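Uton Monero Half-Linen Kitchen Towel
Item 1492
Sold singly, in pairs, or in a bale of 25

Home > Kitchen > Towels and Cloths > Monero

We have been waiting to put this one up for a long time! The Monero is the towel Uton makes at its Itthorpe mill, woven with a cotton warp and a linen weft, and it has been the one in our own kitchens all winter while we argued over colors and hems. It dries glasses without leaving fluff on them, it hangs flat, and it gets softer with use in a way that pure cotton never quite manages.

If you have only used terry towels for dishes, the first week with a flat weave can feel a little odd. There's no pile to it, so it feels thin in the hand, and a brand-new one is somewhat stiff. Give it a few washes. Linen needs to be washed before it starts drinking up water properly, and by the third or fourth time through the machine you'll have a different towel (a much nicer one).

What it's made of

The warp is combed cotton, which keeps the towel flexible and lets it fold without hard creases. The weft is long-fiber linen, and that is where the strength and the quick drying come from. Together they come out at 234 grams per square meter, a middle weight. Lighter towels are lovely for crystal but soak through after a few plates. Heavier ones hold more water and then stay damp on the hook until the next morning, and anyone with a small kitchen knows what that smells like.

Hems are turned twice and stitched on all four sides, with a hanging loop of cotton tape sewn into one corner. Earlier batches had the loop in the middle of the short side. We asked for the corner because the towel opens out more when it hangs that way and dries faster - and it's easier to grab with one wet hand.

The yarn is dyed before weaving, so the stripe goes all the way through and looks the same on both sides.

Colors

Oat with a rust stripe
Oat with a navy stripe
Chalk with a moss stripe
Chalk, no stripe

The plain chalk is our bestseller with bakers and people who run small cafes, I think because it can be boiled without anyone fretting over it. My own favorite is the moss. It was very nearly dropped from the range last April and I made a fuss!

What people use it for

Dishes, of course. Past that, it's a very good bread towel. Rub flour well into the linen side of the weave and it will hold a shaped loaf without sticking, and a quick shake outdoors gets most of the flour off afterward. We also like it under a chopping board, slightly damp and folded once, where it stops the board from walking across the counter. Folded in four it works as a pot stand for a warm dish, though please don't use it as an oven mitt. One layer of half-linen is no protection from a hot tray.

It's handy well away from the sink, too. Keep one on the table where you write or sew and it will catch a spilled cup of tea before the tea gets anywhere important. Half-linen looks especially at home on light wood grain with soft blue and cream close by, and it takes up so little space when folded that it earns its place even on a small work surface tucked between two panels.

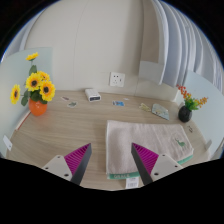
Washing and drying

Wash before first use, on its own or with other light things. After that, 40 °C is plenty for everyday loads. The plain chalk can go hotter when it needs to. Use ordinary detergent and skip the fabric softener, which coats the fibers and makes any towel worse at its job.

Line drying is best. If you tumble dry, take the towels out while they're still a touch damp and pull them square by the corners. They can be ironed, and they come up beautifully with a hot iron and a bit of steam, but most of ours have never met one.

For turmeric, beet, or red wine, rinse in cold water right away and then soak overnight with a spoonful of oxygen bleach. Chlorine bleach weakens linen, and it will turn the oat shades a patchy yellow. Candle wax can be hardened in the freezer, cracked off, and the rest lifted out with an iron over brown paper.

Expect a little shrinkage in the first two washes, mostly along the length. The mill cuts the cloth long to allow for it, so a new towel looks slightly too tall for its width and then settles down.

How it compares with the Fakhoury

We get asked this one a lot. The Fakhoury is our all-linen glass cloth, finer and smoother, with a narrow woven border. It's the better choice for wine glasses, silver, and anything else that shows every smear. It costs more, creases more, and is a bit precious for mopping up around a kettle.

The Monero is the workhorse of the two. It takes up more water, puts up with being thrown over a shoulder, and doesn't mind a scrub with a bar of soap. Many of our customers keep a few Moneros in the drawer and a single Fakhoury hanging near the glasses. If you're buying your first good towel and can only choose one, go for the Monero.

Packs

Single towels come folded with a paper band. Pairs are tied with cotton tape and are always two of the same color. The bale of 25 is packed without bands and works out cheaper per towel; it's available in plain chalk and in oat with the navy stripe. Bales come straight from Itthorpe, so they ship separately from anything else in your order and take a few days longer.

Hems and repairs

Uton will re-stitch any Monero hem that comes undone, for as long as the cloth around it is sound. Wash the towel, put it in an envelope with your order number and a return address, and mail it to the mill workroom. They do the repairs in batches, so you may be without it for a few weeks. The thread won't always match exactly. Ours came back with a rust-colored hem on a navy-striped towel and we like it even more now.

Small slubs (thick places in the yarn) are part of linen and aren't treated as faults. A hole, a missed row of stitching, or a stripe that wanders off course certainly is, and we'll replace the towel if you find one.

Common questions

Does the stripe fade?
A little over the first year, mainly the rust. It goes from brick to something closer to terracotta and then stays there.

Can I get one embroidered?
The mill doesn't offer it, but the weave is firm and even and takes hand embroidery very well. Wash the towel twice before you start so the stitches don't pucker.

Is there a matching apron?
Soon! Samples in the chalk cloth are being tested, and the pockets are still under discussion.

Do you sell offcuts?
Yes, when the mill has them. They are sold by weight in mixed colors and listed under Cloth and Remnants.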